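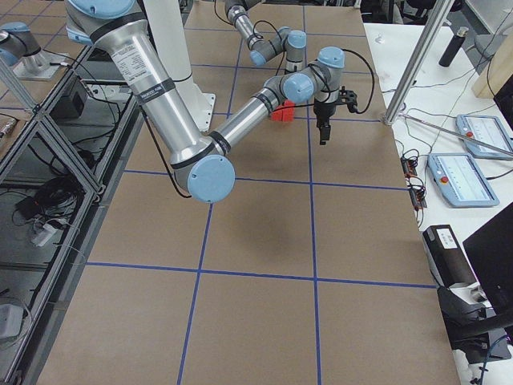 The valves under Skirbridge

On paper, the water network at Skirbridge has 2,401 valves. In the ground it has 2,381, or did when the survey closed in September. Most of the difference is made up of valves drawn on the records that were either never fitted or were taken out when a main was relaid. A few valves turned up that were not on any drawing, and these are included in the lower figure.

A discrepancy of that size is small by the standards of the industry. The more awkward figure is 322, the number of valves that were where the drawing said they were but could not be turned.

The sluice valve is a simple device. A wedge-shaped gate is raised and lowered by a threaded spindle, and the spindle is turned from the surface by a long T-shaped key passed down through a small iron cover in the road. Older pattern valves have a metal gate that closes against metal faces. Newer ones have a gate coated in rubber, which seals against a smooth bore and has no groove at the bottom to collect grit. Either type should last for several decades. Both are designed on the assumption that somebody will work them from time to time, and this is the part of the design that tends to fail.

A valve left open for thirty years has spent that time in moving water carrying dissolved minerals and, in an iron network, a good deal of rust. Deposits form on the gate and on the exposed part of the spindle. The packing around the spindle dries and hardens. When a crew finally puts a key on it, usually at night and with a burst main running down the road, one of several things happens. The valve may shut normally. It may turn for a few rounds and stop, leaving the gate part way across the pipe. The spindle may shear, in which case the key turns freely and the gate stays where it is. The last is the worst, as the crew can mistake it for a valve in working order and spend some time wondering why the flow has not dropped.

When a valve will not shut, the crew goes to the next one out. Each step outwards takes more of the network with it. Magnus Munro spent most of his working life on repair gangs in the district and now plans shutdowns from an office in Plumilbridge. He keeps a tracing of one burst from his early years on which the intended shut covers a single terrace. The actual shut, drawn over it in a different pencil, takes in a school, two rows of shops and the lower half of the hill.

"Four valves on the plan," he says. "We had hold of 14 by the end, and three of those were letting by."

A valve that lets by is one that has closed as far as it will go and still passes water. Some passing is tolerable, and a repair can be made in a wet trench with a pump running. It does add hours to the job, and it rules out certain kinds of fitting that need a clean, dry pipe end. It also makes it harder to keep muddy water out of the open main, and for that reason a repair done behind a poor shut needs more flushing and more samples afterwards.

The Skirbridge survey was meant to deal with all this in advance. It was planned as a two-year job and took rather more than three. The method was to send a pair of people to every valve on the record, find it, lift the cover, clean out the chamber, count the turns to close, count the turns to open again, and write down the result. Rasha Kassab, who ran it, had expected most of the time to go on the turning. Most of it went on the finding.

Valve covers disappear. Roads are resurfaced and the covers are supposed to be raised to the new level, but a small cover on a quiet street is easily missed and a layer of asphalt goes over the top. Verges grow across them. Front gardens are extended over what used to be footpath. In one case at the Hulme end of the district a cover had been neatly incorporated into a rockery. The drawings give each position as a pair of distances from fixed points, commonly the corner of a building or a kerb line, and where the building has gone the measurement goes with it. One whole sheet of the records was dimensioned from a cinema.

The pairs carried metal detectors, probing bars and copies of the original sheets, and the sheets were generally of more use than the digitised map. When the records were first put on a computer, the operators traced the pipes and valves but left out many of the handwritten notes in the margins. Those notes say things such as "deep", "left-hand", or "stiff, do not force". Left-hand matters a good deal. Most valves in the district close clockwise, but an area taken over from a neighbouring undertaking before the war closes the other way. A crew unaware of this will lean on an open valve in the belief that they are shutting it, and will probably break it.
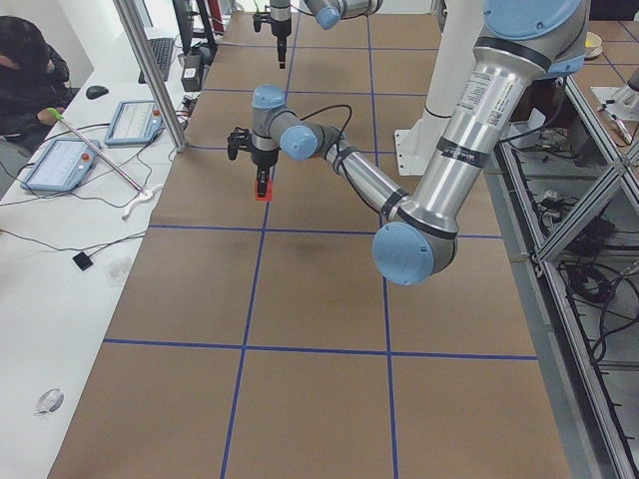

Kassab had the marginal notes typed up in the first winter and attached to each valve's entry. She regards this as the most useful single thing to have come out of the work, and it needed no digging at all.

The rule for turning was cautious. A valve was to be closed slowly, in stages of a few turns, and backed off by one turn at each stage so that the water rushing under the gate could carry away loose deposits. The key was to be worked by one person. If one person could not move it, it was recorded as seized and left alone. Yusri Ngui, who did two of the three years in the field, says that the temptation to put a second person on the key was considerable, and that the results on the few occasions when somebody gave way to it were as expected.

Speed matters for another reason. Shutting a valve quickly sends a pressure wave back along the main, and in old cast iron a wave of that sort can find the next weak joint. Opening one quickly draws the flow up to a rate the pipe has not seen for years and lifts the sediment lying along the bottom. The water that comes out of the taps is brown, and there are complaints. It is harmless in most cases but it will spoil a wash. For these reasons valves on the larger mains were worked only between midnight and five in the morning, when demand is low and disturbed sediment has time to settle or be flushed out before breakfast.

What to do about the seized ones is still being argued over. Replacing a valve means shutting the main on either side of it, and this in turn depends on the neighbouring valves being sound. The cost varies with depth and traffic, but is seldom less than several weeks' wages for a full gang. Dewanti Lau, who prepared the spending plan, has graded the whole list according to what would happen if the valve were needed tomorrow. For each seized valve she worked out which others would have to be used in its place, and how many homes would lose their supply as a result. At the top of her list are valves that stand between a hospital or a pumping station and an old main. At the bottom are valves so close to a working neighbour that their failure makes hardly any difference.

A fair number at the bottom will not be replaced. Lau's view is that the network was over-supplied with valves in some streets, where successive engineers each added one beside a fitting they did not trust. Each extra valve is another joint and another cover to lose. She would remove several dozen as mains are renewed. Munro disagrees with this fairly strongly and would keep every one of them.

There is also a trade in devices for freeing valves in place. Treseso sells a powered key that applies a set force, reverses when it meets resistance, and logs every turn. Prasetyo Rondonuwu, who demonstrates it to water companies, makes moderate claims for it. It will often move a valve that is merely stiff, by going back and forth across the sticking point many more times than a person would care to. It will do nothing for a sheared spindle, and he advises against using it on bronze spindles of the older pattern unless the limit is set low. Skirbridge has had one on trial and has not yet decided whether to buy. Ngui found it slower than a hand key on good valves and easier on the back.

The remaining difficulty is that the survey begins to go out of date as soon as it is finished. A valve turned once and then left for another thirty years will be in much the same state as before. The present plan is to work each valve on the large mains every year, and the rest once in five. That requires two pairs working more or less permanently, and the money for the second pair has been agreed only until the end of the current spending period. In the meantime the resurfacing programme goes on, and Kassab now receives the list of streets a month beforehand. She sends someone out with a can of blue paint to mark the covers, and again afterwards to see whether they are still there. Two were lost in the last batch, both on the same corner, and have since been dug out.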